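Speaker notes — "Small things in paper bags"
Talk for the Skunddale evening group, July 10, 2023
Length with questions: 40 minutes. Speak slowly. Drink water before the second part.

Opening

Good evening and thank you for coming. (Wait until the chairs are quiet.)

I want to talk tonight about a small subject, the paper gift bag. I have packed gift bags for the Tuominen shop since 2021. Before that I worked with parcels, big ones, and I thought a gift bag would be easy work. You open it, you put the things in, you give it away. In my first season I packed it like that and many bags came back to the counter with a torn bottom or a handle hanging on one side. So I had to learn, and what I learned is my talk.

Ask: who has carried a paper bag home and had to hold it from below with the other hand? Let them raise hands. Say that I have done it also, in the rain, with a jar of honey.

Tell them the plan. First the bag. Then the things which go inside. Then the order of packing. Last, the handle and the closing, where most people ask questions.

Part one: the bag

Hold up the plain brown bag from Prurnura. Pass a second one to the front row so they can feel the paper.

The brown bag is my favorite. A white bag shows every finger. A shiny bag is pretty on the shelf but tape does not like it, and a child cannot draw on it. On the brown one you can write with a normal pencil.

Explain the bottom. The bottom of the bag is folded and glued, and the glue is the weak part when the bag is old or was stored in a damp room. We lost almost a full box this way in March, from a cellar that I believed was dry. I keep them flat now, in a cupboard, with a board on top. Do not keep them standing.

Say the number: last season we packed 702 bags for the Skarkier fair. The order was for 1000 but the fair became smaller. People like this number, so wait a moment after it.

Then show how I open a bag. One hand goes inside to the bottom and makes a fist. The other hand presses the corners from outside. Do not shake it open in the air. Shaking makes a nice sound but the side folds become crooked, and then the bag leans when it stands.

Let the front row try. If nobody wants, do it a second time myself and go on.

Part two: the things inside

I sort the small things before I touch any bag. This is the step which new packers want to jump over, and I understand them, because the table looks like a mess and they want to see a finished bag. But if you sort first you see what is heavy, what is soft and what will roll.
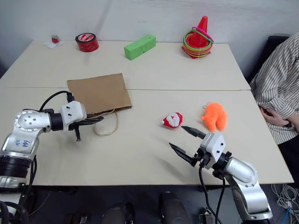
Sorting for me means three questions for each thing: is it soft, does it have a hard corner, and can it catch on something? I ask them also when I am tired. A thing can belong to two answers, and then the more difficult answer wins. Take the two plush toys on the table, the small Santa Claus and the orange animal beside him. Both are soft and you can press them into any free place. But the orange one has a metal key ring at the top, and a metal ring can catch on paper or on the beard of Santa. So he goes in the soft group only after I turn the ring to the inside or wrap it with a piece of tissue. The plastic rings are another story. They have nice colors and children like them, but one ring slides easily over another and they do not keep the form that you gave them. I put a thin ribbon through them, make a loose knot, and then they behave like one thing. The green block is a thing with corners and I come back to it in part three.

Ask what they would do with the traffic cone. Take two or three answers. My own answer: it goes in with the tip up, if the bag is high enough, and the rings can sit on it in the bag also. If the bag is low, the cone gets its own bag. Do not lay it on the side, it pushes against the paper and after some time you get a bump there, or a hole.

Here somebody usually says that plush is heavy. It is not heavy, it is big. Say this clearly, because people choose a bag which is too strong and too expensive for a plush toy, and then a thin cheap one for a candle.

A few words about Santa in July. We pack for winter in summer, and the tables look strange to visitors. A customer from Skarkier asked me once if I had forgotten the calendar. (They will laugh, give them time.) The reason is simple, the fairs want to have their samples early and the storage at Tuominen is cool enough for soft toys.

Part three: the order of packing

Go to the table now. Take the prepared bag, the block, two plush toys, the ribbon and tissue.

Start with one sheet of tissue, crumpled a little. Flat tissue slides. Crumpled tissue holds, and it also hides the glue line.

Next is the block. It lies down, with the long side along the long side of the bag. Never let it stand on the short end. It looks stable when you pack it and when the customer makes ten steps it is not stable any more. Show this: carry the bag across the room with the block standing, then with the block lying. Let them listen to the difference.

After this the plush, one on each side if there is room. I put the face to the front. A child who looks into the bag should see a face and not the back of a head. This is maybe only my habit, but in four fairs I have heard many children say hello into the bag.

Light and loose things come last. Everything which can fall between the others should be tied or be in tissue before.

Do not fill to the top. Leave the width of 4 fingers free under the edge, otherwise the handles cannot come together and the paper tears at the holes. (Show the fingers.) I write this one on the wall for every new packer.

If there is time, let two people from the group pack a bag each. Do not correct them while they work. I make this mistake often, my hand goes there by itself. Wait until they are finished and ask them to lift it.

Part four: handle and closing

The rope handle is better for fingers than the flat paper one. But it has its own problem. When a bag lies flat on the table, the rope hangs out and something can stand on it, and then you pull and the bag jumps. Put both handles up before you begin, or fold them outside along the long sides.

Check the knots inside. A rope handle often has a knot behind a small hole. I pull each side one time, not strong, only to feel that it stops. From each Prurnura box I find nearly always one bag where it does not stop, and that bag becomes our bag for pencils.

About tape. I use red tape on brown paper, a short piece, across the middle of the edge. It should be easy to open for a child. Please fold the end of the tape under itself, so there is a small tongue to pull. A long piece of tape looks safe but it takes the paper with it.

For the label, write before you stick. Writing on a full bag makes holes. I see adults with good education do this every season, and I did it too this winter.

Questions which may come

"Can you use the bags again?" Yes, if the bottom is dry and the knots are good. Cut the tape, do not pull.

"What about glass?" I do not pack glass in a paper bag without a carton. Say it in a friendly way, because last time the person was a little hurt.

"Where do you buy them?" Tell them Prurnura sells by the box only, but the Tuominen counter gives single bags.

"How long for one bag?" Do not give a number. It depends on the sorting, and if I say a number they will write it down.

End

Thank the group for the tea. Say that the packed bags from the front table go to the library in Skunddale, and who wants to help me carry them can come to the front now. Remember to collect the scissors.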